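Assistant Wrestling Coach and Mat Helpers, Winter Season
Wuvolgate Wrestling Club

Wuvolgate Wrestling Club is looking for an assistant coach for its high school group and two mat helpers for the youth group. Practice starts in December and the season runs through the state qualifiers. Applications are due July 1, 2024.

The assistant coach works under the head coach at the Endness gym. Duties include running warmups, drilling with the middle weights, keeping the weigh-in sheet and riding the bus to away duals. You should have wrestled in high school or college, or have coached for at least 2 seasons. A current first aid card is required before the first practice.

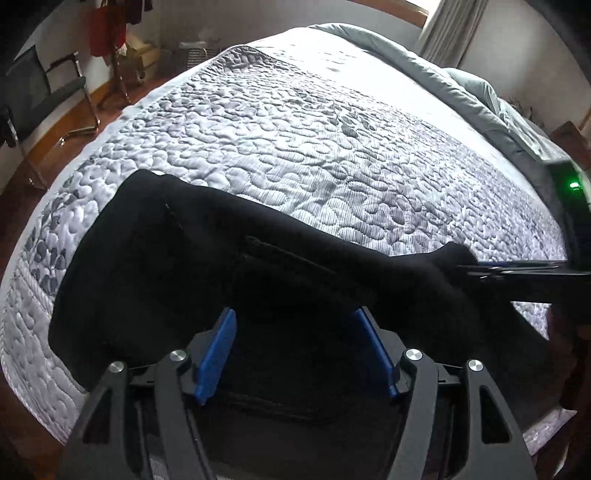

Pay for the assistant coach is $3,000 for the season, paid in two parts. Mat helpers are paid $900 each. Club polo shirts are provided, but you supply the rest of your match-day clothes. Dark colors are preferred, and anything plain and black, like the garment spread out on the bed, is fine. Wrestling shoes must be clean and may not be worn outside the gym.

Mat helpers set up and wipe down the mats, keep score during live wrestling and help the younger kids with headgear. The youth group takes wrestlers from age 8. No coaching background is needed, but you must be comfortable with a loud room. High school seniors may apply with a parent's signature.

Out-of-town tournaments
The team travels to the Tratero Duals and the Eren Invitational. Both are overnight trips. The club pays for the room, the bus and breakfast. Other meals are on your own.
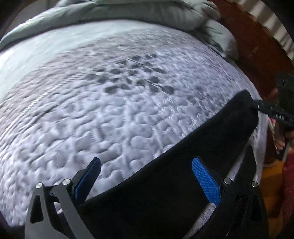 Do I have to go on both overnight trips?
The assistant coach goes on both, and mat helpers can choose one or none.

All staff must pass a background check, which the club pays for. The form is at the gym office and on the club website.

To apply, send a one-page letter with your wrestling or coaching history and the names of two references. Leave it at the Endness gym office or use the contact form on our website. Put the job you want on the first line. 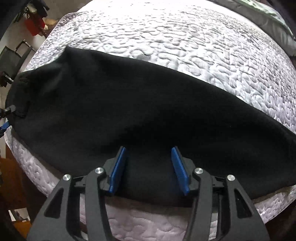

Black item on a white quilted bedspread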